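Tulips flopping over in the vase, what am I doing wrong?

Forum > House and Home > Flowers and Table Settings

mallau_kitchen
I buy tulips every week in January and February because they're cheap and the house is gray. Every week they do the same thing. Day one they stand up fine. By day three they are lying over the side of the vase with their faces on the table. I cut the ends, I change the water, I use the little packet. What else is there? The vase is a wide glass one, kind of a fishbowl shape, opening maybe as wide as my hand.

petrabec
It's the vase. Fishbowl shapes are the worst thing for tulips. They need something straight sided that comes up at least a third of the stem, half is better. Put them in a plain cylinder and see what happens.

Tasau12
Agree on the vase but also check how warm the room is. Tulips keep growing after they're cut, which most flowers don't. In a warm kitchen they get longer fast and the heads get too heavy for the stem. Move them to a cool room overnight. I put mine in the mudroom at bedtime and bring them back at breakfast.

mallau_kitchen
The kitchen is warm, yes. Oven is on most afternoons. I don't have a mudroom but there's an unheated back porch. Would that be too cold?

Tasau12
If it doesn't freeze out there it's fine.

Bartosz Jakubowski
I worked the counter at Becerra Flowers for 12 years. Two things.

First, wrap them when you get home. Take the whole bunch, roll it tight in newspaper up to the heads, cut the ends and stand it in cold water for 2 hours. The stems fill up straight. If you skip this and they fill up bent, they stay bent.

Second, use less water than you think. A few inches in the bottom of the vase. Top it up every day because they drink a lot.

The packet doesn't matter much for tulips. I never bothered with it at home.

rooftop_gail
People always say shallow water for tulips and I've never seen any difference. I fill mine to the top and they last a week.

Bartosz Jakubowski
Then keep filling yours to the top. In the shop we had stems go soft in deep water, mostly the cheaper bunches. The cold matters more than the depth.

rooftop_gail
Fair enough. I do keep mine by a cold window so maybe that's what's helping.

kitovhouse
Put a penny in the water.

petrabec
The penny thing does nothing. Pennies are mostly zinc now, and even the old copper ones don't dissolve enough to matter.

kitovhouse
My grandmother did it for fifty years.

petrabec
And she probably changed the water too.

dunmore_j
The other trick is a pin straight through the stem right under the flower. I've done it and the bunch did stay up better than the one I left alone. It's a pain to do on a whole bunch though, and if you push too hard the head comes off. Lost a couple that way.

mallau_kitchen
I'm not sticking pins in them. I'll try the newspaper and the porch. What about tying them? I've seen them tied in a bundle in the vase and wondered if that's for looks or if it does something.

petrabec
Both. A tie holds the stems against each other so they can't each go off in their own direction. Put it low enough that it isn't choking the necks, and leave it a bit loose because the stems swell. Rubber bands are bad. They cut in. Take the store one off as soon as you're home.

Tasau12
I don't like them tied. Half the point of tulips is that they move around. A tied bunch looks like it's still waiting to be unwrapped. If you want something that stands at attention buy carnations.

petrabec
She asked how to keep them off the table.

Tasau12
I know what she asked. I'm saying a little lean is how they're supposed to look. Face down on the placemat is another matter.

Bartosz Jakubowski
I tied plenty of them. Twine or raffia, one wrap and a bow. Leave a couple of the lower leaves on above the tie if they're clean, and strip anything that would sit under the water. Leaves in water go slimy and the whole thing smells.

marlene_o
I keep mine tied and like it. Ten reds in a dark gray ribbed vase, tied with beige twine just above the rim, leaves left on. It shares the table with my basket of pretend produce (squash, bok choy, a banana and so on), so nothing in the basket needs eating and I only have the flowers to think about.

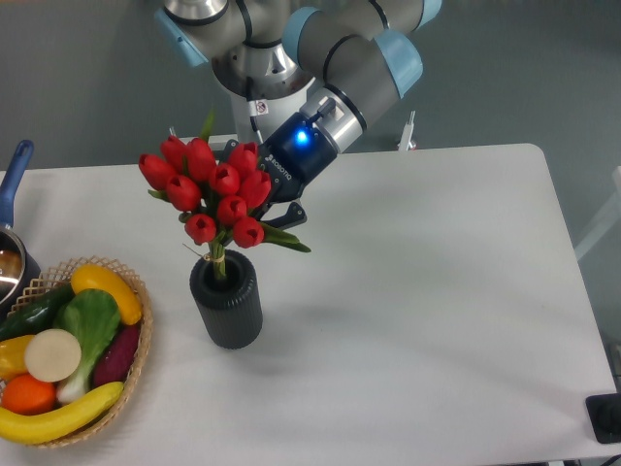 With a narrower vase you also need fewer stems to make it look like something. In my old wide one I had to buy two bunches, and they still slid to the sides and left a hole in the middle. Ten is plenty when they're held together. I got the tie to stay put by wrapping it around twice and knotting it at the back before making the bow.

mallau_kitchen
Thanks, that's the sort of thing I had in mind. Does the ribbing help or is that just the style?

marlene_o
Just the style. I bought it because I liked the color.

kitovhouse
If you do have a real fruit bowl, keep it away from the flowers. Ripe bananas and apples give off gas that makes cut flowers drop early. That one isn't my grandmother, you can look it up.

petrabec
That one I agree with. It's ethylene. Some flowers care more than others, but there's no reason to park them next to each other.

rooftop_gail
My table isn't big enough to park them anywhere else. I'd have to choose between bananas and tulips.

dunmore_j
Hang the bananas.

mallau_kitchen
Reporting back on the new bunch. I used a tall straight vase I had in the cupboard, wrapped them in newspaper first, a few inches of cold water, porch at night. Tied with kitchen string, loose. It's day five and they have a lean toward the window but none of them are lying down. I turn the vase every morning. I didn't do the penny.

Bartosz Jakubowski
Good. Cut the ends again around now, just a sliver, and you'll get a couple more days.

Tasau12
Take the string off for the last day and let them go. You might like it.

mallau_kitchen
I might try that. Has anyone used the same method on the fringed ones? The store has them next week and they're twice the price, so I don't want to wreck them.

petrabec
Same method. They open wider, so give them a bit more room at the top and don't wrap the paper over the heads, it crushes the fringe.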